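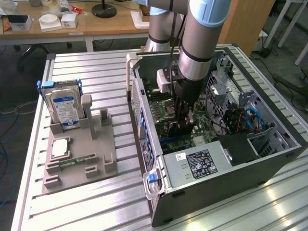
Dateck is the recording kit I build and sell for people who want to teach an arm by showing it. You guide it through the job, the kit saves every go, and your learning system gets tidy examples to chew on! I do all my own testing on old desktop PCs, opened up and laid on their side, with a grey printed holder next to them for the hard drive, processor and memory module (the holder files come with the kit, print as many as you like).

My own PC set is nearly 138 goes so far, and it's yours with any order.

In the box: recorder, 2 cables, mounting plate. Ships from Murkeritz in October.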